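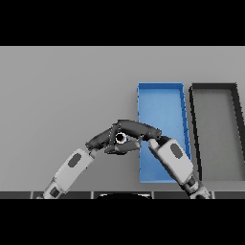

Two trays, side by side: one blue, one gray.

Remton Bill Tracker: Frequently Asked Questions

What is this site?
A plain list of bills in the Remton town assembly. What got filed, what got a vote, what died.

Who runs it?
Hjørdis Skjelbred and Teodor Åberg. Evenings mostly. Not part of the town clerk's office, please don't send us your parking appeals.

Why does my bill say "Lapsed"?
Session ended before a vote. Sessions run 2 years. Sponsor has to file it again, and it gets a new number.

So can two bills have the same number?
Yes. Numbers start over each session. Bill 43 last time was the Løken Road truck limit, Bill 43 now is dog licenses. Check the session before you email us.

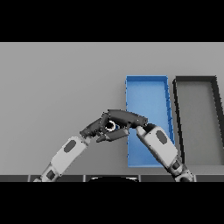

Carried-over petitions are the one exception. If a petition has 1,000 signatures it stays alive into the next session, no refiling. Everything else goes back to the sponsor. Think of the blue bin and the gray bin next to it: petitions in the blue, bills in the gray, and only the blue gets kept. Status page shows wich is which.

How fast do you update?
Usually 8 days after a meeting. Slower in May, budget month.

Can I get alerts?
Yes, by email. Pick a bill, hit Follow. Alerts for the Ivden and Grestel districts are are still being set up.

I found a mistake.
Use the contact form. Include bill number AND session.

Last updated 22 March 2021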